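Orex manipulation software, working meeting
Minutes, October 20, 2024
Site: Trollville lab

1. Perception
The segmentation build was reviewed on the grocery table. Transparent packaging remains the main source of merged masks. The clear canister with the black lid and the bag of snacks beside it are the reference case. The honey bottle lying on its side is kept as a separate test for pose estimation. Threshold stays at 53 until the Prerora labels are merged.

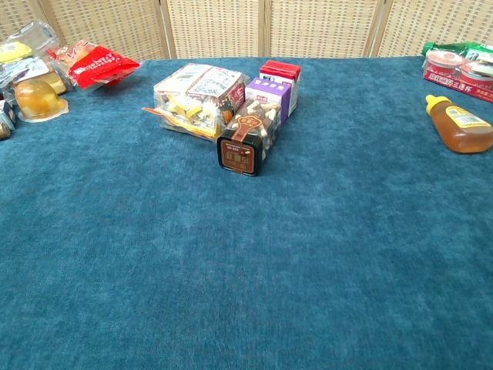
2. Planning
The grasp planner now rejects candidates whose approach path crosses a neighboring item. Replay of 127 logged requests gave 98 accepted plans. The rest failed on clearance inside the clusters. Agreed to add a push primitive before any further tuning of the clearance margin.

Arm selection is still decided by distance alone. With both hands at the table edge and the honey bottle standing clear of the other groups, either arm is a valid choice, and the selector can switch between cycles.

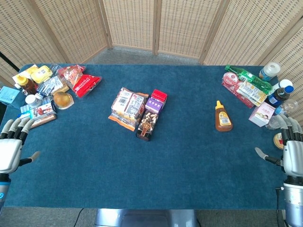 A hysteresis term will be added to the selector cost. Switching is to be allowed only after 2 consecutive cycles favor the other arm.

3. Tooling
The Tuominen log viewer drops depth topics on long recordings. Fix accepted, release in November. Config files move to the shared repository before then.

Open: push primitive interface, label merge.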